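Temba Strike Papers - read me first

Welcome! The Temba papers are a set of letters, union minutes and court notes from the Motano rail yard strike, typed up so that anyone can search them. I've been living with these people for months and I'm thrilled to finally share them.

What's in the folder

letters.txt - family letters, one per block, spelling left as written
minutes.txt - minutes of the strike meetings, with the gaps marked
court.txt - notes taken from the public gallery by a clerk's daughter
names.csv - 3000 rows, one for each time a person is mentioned 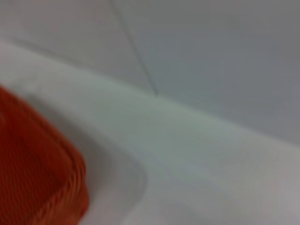 Red-orange ribbing beside a pale surface.

Dates are given as day, month, year. Where a letter only says "after the May meeting" I left the date blank and put the wording in the notes column. Square brackets are mine, round ones belong to the writer (and some of them loved a bracket!).

Names were the hard part. The yard foreman turns up under 11 spellings, so names.csv has a column for the spelling on the page and another for the person I believe is meant. Please check

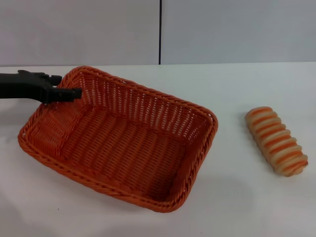 both before you quote anybody. Joyce Mugo went through the court notes line by line and caught two brothers I'd rolled into one, a wonderful bit of detective work.

Known problems

Pages 2 and 3 of the July minutes are out of order in the original book and I've kept them that way. The coal ration figures don't add up - they didn't then either, judging by the arguments. Colour of ink isn't recorded.

Comments so far
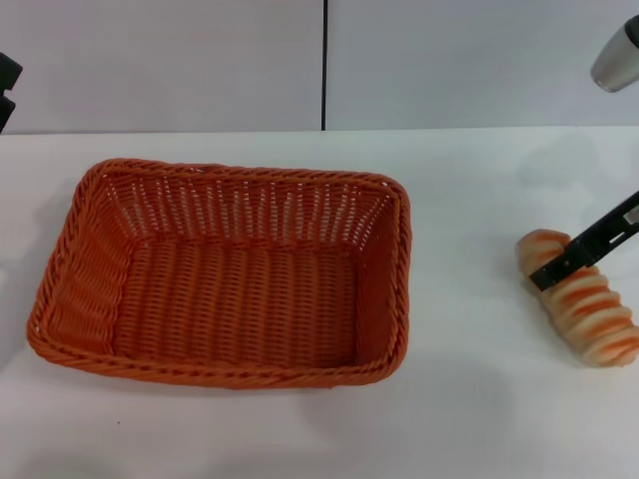
Oduor Bakilana writes that the picket songs in letters.txt deserve a file of their own, and that the second verse of the lamp song is missing its last line.

He's right on both counts, and songs.txt will be in the next version.

Last changed August 16, 2003. Corrections go to Inna Zinchenko.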